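2020-03-16

Wrist unit, left/right orientation. Carrying on from the February notes, which stopped at the point where the display flipped correctly but the crown still scrolled backwards.

Firmware is build 224 on both Parkthorpe dev watches. Watch A is worn left wrist, crown outboard. Watch B is worn right wrist, crown inboard, so the user reaches it with the thumb from underneath. Both have the Stullora strap.

Crown direction first. The encoder reports signed ticks relative to the case. When the display is rotated 180 degrees the sign has to be inverted before the ticks reach the scroll handler. We were inverting it in two places: once in the driver and once in the UI layer, where Sipho Ndlovu had added a fix in February without knowing the driver already had one. Two inversions cancel, hence the reversed scroll. I removed the UI one and kept the driver's. List scrolling, volume and the time-setting dial now all move the right way on B. Zoom in the map view is still reversed. It reads raw ticks and bypasses the handler entirely. Logged, not fixed.

Raise-to-wake. The gesture model was trained on left-wrist data only. On the right wrist the roll axis changes sign, and flipping the case in the strap changes it again along with the axis that runs through the crown. Four combinations in all. I had assumed a single mirror would cover them and it doesn't. Wrote a small lookup keyed on wrist and crown side which applies the sign changes before the samples reach the classifier.

Test was 200 deliberate raises on B, seated, forearm starting flat on the bench. Before the lookup it missed 27. After, it missed 17. Better, but I expected a bigger drop. Most of the remaining misses are slow raises, so the threshold is probably the limit now and the axes are fine. Did not repeat standing or walking.
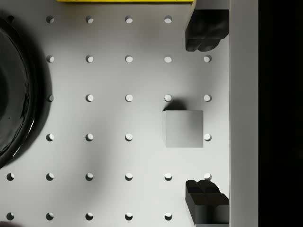
Sim view, pegboard and grey cube.

Optical sensor. No change in reading quality from flipping the case, as expected, as the sensor array is symmetric about the centre. What does matter is strap tension. The short half of the Stullora strap ends up on the other side when the case is turned round, and the buckle then sits on the wrist bone. People loosen it a hole and the signal drops out during movement. Suggest we tell users to swap the strap halves over when they change orientation. Should go in the setup screen text next to the wrist selection.

Microphone port faces the hand after flipping, where before it faced the sleeve. Dictation sounded clearer to me with a jacket on. I have no numbers for this and it wants a proper recording before anyone repeats it.

Side button. With the crown inboard and low, the button moves above it. Accidental presses when the wrist is bent back are gone on A if it is flipped as well. The thumb does tend to rest on the crown during a long press, which gives stray ticks. Tried ignoring crown input while the button is held. Works, but it breaks the button-plus-crown screenshot shortcut. Left it behind a debug flag, default off.

Charging. The Pikholm dock holds the case on its side and assumes the crown is up. Flipped, the crown is down against the tray and the nightstand clock comes up inverted. Dock mode should take its orientation from the accelerometer and ignore the wrist setting. The Verbeke flat puck doesn't care either way.

To do:

- Map zoom to go through the scroll handler
- Slow-raise threshold, check battery cost before lowering it
- Dock orientation from accelerometer
- Strap text for the setup screen, Sipho to draft
- Repeat the raise test standing, both watches
- Find out whether the wrist setting survives a restore from backup. B came back as left wrist after this morning's reflash, but I may have wiped the settings partition myself

Both watches on charge in the top drawer. Please leave B on 224 until the standing test is done.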